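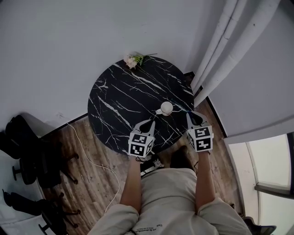
## Station check - round table, cup and flowers task

Apr 6, 2022. Checked by Venla Oksanen, second pair of eyes Győző Kiss. Project Cloltar, room at Dakley.

Key: OK / FIX (before next take) / WATCH (carry on, look again after lunch)

### 1. Floor and walkways

- [x] Chairs pushed back from where the operator stands - OK. Two office chairs over on the left, leave them there, don't let them creep in.
- [ ] Cables clear of feet - **FIX**. White cable comes off the baseboard left of the table and runs loose across the floor. Tape it down or route it along the wall. Jouko said the same in February and it's still on the list.
- [ ] Nothing on floor under table - **FIX**. Small dark and white thing down by the operator's foot. Pick up, find out what it is, put it where it lives.
- [x] Closed shoes - OK
- [x] Floor dry, no grit - OK, swept first thing

### 2. Table

- [x] Doesn't rock - OK. Pushed on it from 4 sides.
- [x] Top wiped - OK. Use the plain cloth, the spray leaves streaks and streaks come up as bright patches on the black.
- [ ] Pattern on top - **WATCH**. Marble veining is white and grey, mug is white. Fine so far but Hüsnü wants a few takes on the plain top as well so we can compare. Not a safety point, putting it here so it doesnt get lost.
- [x] Only task objects on the top - OK. Mug near the middle, flowers at the far edge by the wall.

### 3. Objects

- [x] Mug: no chips, handle sound - OK. Ran a finger round the rim. Ceramic, so if it goes over the edge we stop, sweep, and log it. No picking up bits with the grippers please.
- [x] Mug start position - OK. Handle to the left for this block. Change over after 8 takes, not before.
- [x] Flowers: no loose leaves under the mug - OK
- [ ] Spare mug in the box - **FIX**. There isn't one. Jarmo to bring two.

### 4. Grippers (both hands)

- [x] Fingers move freely, no sticking - OK left, OK right
- [x] Finger edges, no splits or sharp bits - OK
- [x] Marker faces clean and flat - OK. Left one had a corner lifting yesterday, Győző re-stuck it. If a marker peels mid-take, bin the take, don't press it back and carry on.
- [ ] Grip screws - **WATCH**. Right hand a quarter turn loose, tightened. Check again at changeover.
- [x] Battery warmth - OK by touch, both
- [x] Serial on the case matches the sheet - OK, case 2203

### 5. Operator

- [x] Sleeves pushed up past the wrist - OK. Cuffs get in the fingers otherwise. It happened at Beaudoin and we lost half a morning.
- [x] No rings, watch or bracelet - OK, asked and checked
- [x] Knows the stop word - OK
- [ ] Wrist breaks being taken - **WATCH**. Log says one break since start of shift, should be one per block. The grippers don't feel heavy for the first hour and then they do. Hüsnü to set a timer, a loud one.
- [x] Signed the recording form - OK, on file with Jarmo

### 6. Before pressing record

- [x] Both grippers start parallel, short gap, open - OK
- [x] Mug between them, just ahead of the fingers - OK
- [x] Clock sync done - OK, redone after the laptop went to sleep
- [ ] Disk space - **WATCH**. Fine for this block, not for tomorrow. Empty the Grerklow drive tonight and *check the copy opens* before deleteing anything.

### Comments

**Cable.** Only point I'd stop work for. Operator looks at their hands the whole time and steps sideways without thinking. Tape today - proper cover strip when it arrives.

**Pace.** Almost 1000 takes is where we want to be by the end of this round, and people are starting to rush the reach. Rushed reaches are no use to the training set anyway - the jerky ones got thrown out last time. Slow down, let go of the mug fully, hands back to start, then stop recording. In that order.

**Failed grasps.** Keep them. Tag as fail and say why in the note (slipped, missed the handle, knocked it). Jouko wants these. Don't redo over the top of the same take number.

**Light.** Window is on the right side, gets bright later on. Blind half down if you see glare on the table. Write blind up or blind down in the note.

**Window side.** Keep the corner clear as well, same rule as the chairs on the left.

### To do

- Jarmo - tape, spare mugs
- Győző - right grip screws at changeover
- Hüsnü - break timer, plain top takes
- Venla - drive copy, clear under table

Recheck section 1 once the tape's down. Rest of it stands till end of shift.

V.O.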